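Teaching by demonstration

Teaching by demonstration is a way of giving a robot a new skill by letting a person carry the task out through it, in place of writing every motion down as code. The person may guide the arm by hand, or may steer it from a short distance with a matching set of controls, while the robot keeps a record of its joint positions and its camera views.

Cloth is a favorite subject, and a humbling one for beginners. A towel has no fixed shape, and a corner can look quite different from one grasp to the next – so a good teacher gathers plenty of variety, including the slow and slightly clumsy attempts.

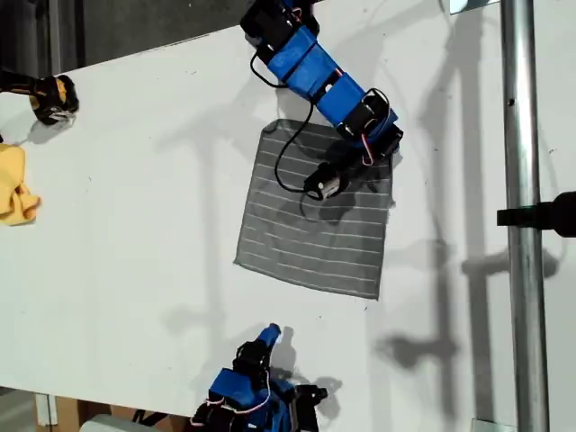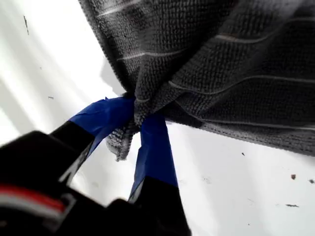
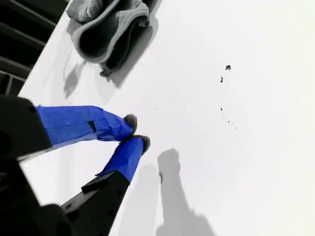
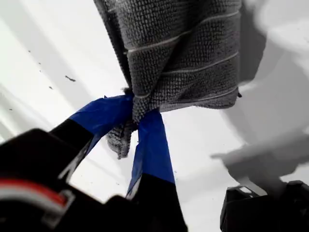
Gray cloth handled with robot grippers on a white surface.

Remote control

In the remote method the operator moves a small leader arm, and a follower arm copies it. Teodoro Tagle, who taught the subject for many years at Lindwood, liked his students to practice for a whole afternoon before saving anything, and his habit of starting with a folded dishcloth is still followed there. The Drukelen course asks for 600 demonstrations of a single task, shared among 13 operators, so that no one person's style takes over.

Guiding by hand

Here the teacher takes hold of the arm itself and leads it gently along. It is easy to pick up and needs very little equipment, though the teacher's own hands and sleeves often end up in the camera's view. Idalina Caldeira's notes on the method recommend it for short, simple reaches – opening a drawer, say, or pressing a switch.

See also: Motion recording; Leader arm; Cloth handling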